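Auður Riis
I finished going through a year of my household spending last night. Some notes, in a thread, for the people who asked in June when I started.

1/ The rule was simple. Write down every purchase the same day, in a paper notebook, with one word for what kind of thing it was. No app. I tried Flatusia first and quit after a week, as it kept asking me to sort things into categories I didn't have.

2/ Rent, power and phone are left out. I can't change those much and I already know what they are. This is only the stuff I choose to buy.

3/ Total for clothes: $1,412. I would have guessed $500. I don't think of myself as a person who buys clothes.

4/ Nearly all of that was small. T-shirts, a sweatshirt, socks, another sweatshirt. One real coat, from Arnardóttir, and I don't regret the coat.

5/ Most of the small stuff was bought after 9 at night, on the couch, on my phone. I know this because I'd started putting the time next to each line. Thursday was the worst day. I get paid on Thursday.
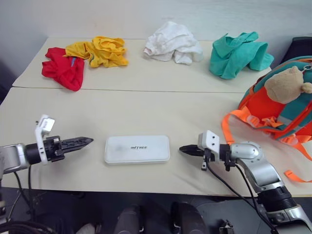 6/ Food was less of a surprise. Groceries went up, takeout went down, and the two pretty much canceled out. I cook more than I used to but I buy better cheese.

7/ Subscriptions: I had six. I'm down to two. One of the ones I dropped was Forov, which I had signed up for to watch a single show and then paid for all winter. Canceling took six screens and a phone call.

8/ Gifts were higher than I expected and I'm leaving them alone. Same with train tickets to see my mother.

9/ Someone asked if writing it down made me spend less. For the first couple of months, yes. Then I got used to it and spent the same as before, only with better handwriting. What helped later was reading the old pages every Sunday – that part I'd skipped at the start.

10/ The thing I changed for good is taking my card off the Skuloditz store. I have to get up and find my wallet now. Half the time I don't bother.

11/ I also stopped counting "it was on sale" as money saved. I had a column for that in the first notebook. I crossed it out.

12/ To the person who wanted a template: I don't have one. Date, time, what, how much, one word. A cheap lined notebook is fine. Get one that fits in your coat pocket or you'll leave it at home.

13/ I'm doing it again this year, with one change. Cash for clothes, in an envelope, filled on the first of the month. Will post how that goes once I have a few months down.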